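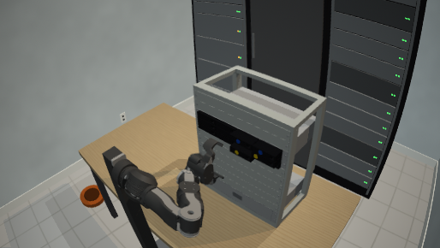 I love a public library that stays open late, and I think every town should have one! Ours in Flostamville shuts at 7, right when people with day jobs are finally free.

Over the summer the Gautier branch tried staying open until 10, and it was wonderful. One night in July I counted 62 people inside (yes, I walked around and counted), some studying, some reading to sleepy kids, one man asleep himself with an atlas on his chest. 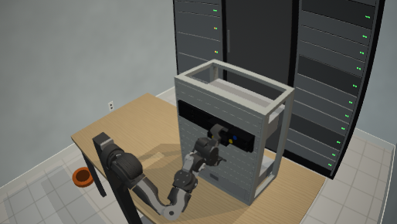 A small equipment rack on a light wood table, with a tall black server cabinet behind.

The town says late hours cost too much. But we found money for 126 new parking spaces on Retora Street, and I have never once seen that lot full. Give us the evenings back, even two a week, and I'll be there with my thermos and a stack of mysteries.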